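Stoltau mill open day, and whether I believe the label now

I went to the open day at the Stoltau filling mill because I have bought three supposedly warm things in five years and been cold in all of them. The tour cost $7, which got you a paper hat, a hairnet under the hat and a coupon for the mill shop.

Our guide was Nerys Gittins, who clearly knows her feathers and clearly had been told which questions to skip. We saw the sorting tower through a window. Light stuff floats up, heavy stuff drops, and the good clusters get blown across into bins. I liked it more than I expected to. Then came the poster saying the sorted fill is "up to 96 percent pure." I asked what the low end was. She said it varied by batch. I bet it does.

The washing room was shut for cleaning, so we got a video with piano music. I'd rather have smelled the real thing.

Quilting and seams

The stitching hall was the best part. A woman on one of the older machines showed us how a curved seam pulls the cloth into puckers, and why a big fat panel can look warmer than it is. Fill moves around. Stitch lines are where the heat gets out, and no amount of glossy fabric changes that. She was the only person all day who said anything bad about the product, and I would have bought a coat from her on the spot.

I went over the seams on the bed the next day with all this in my head. 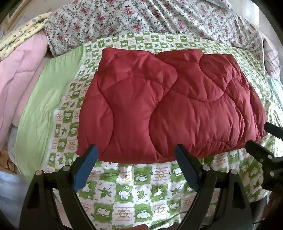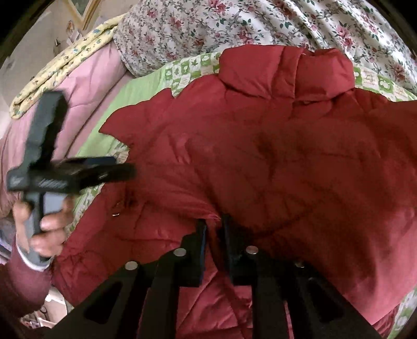 Red, puffy and quilted, on the green-and-white sheet.

The warmth test

They had a cold box set to 50 degrees Fahrenheit and let you put one arm in, wearing their Brellari sleeve. My arm was fine. My arm would also have been fine in a sweater at 50 degrees. Why not set it to freezing? The answer was "visitor comfort."

The shop

The coupon doesn't work on anything under $200, and it is in smaller type on the back. I left with a sandwich.

Is it worth going? If you're already passing through, yes, and stay in the stitching hall as long as they let you. Bring your own lunch and read the coupon first.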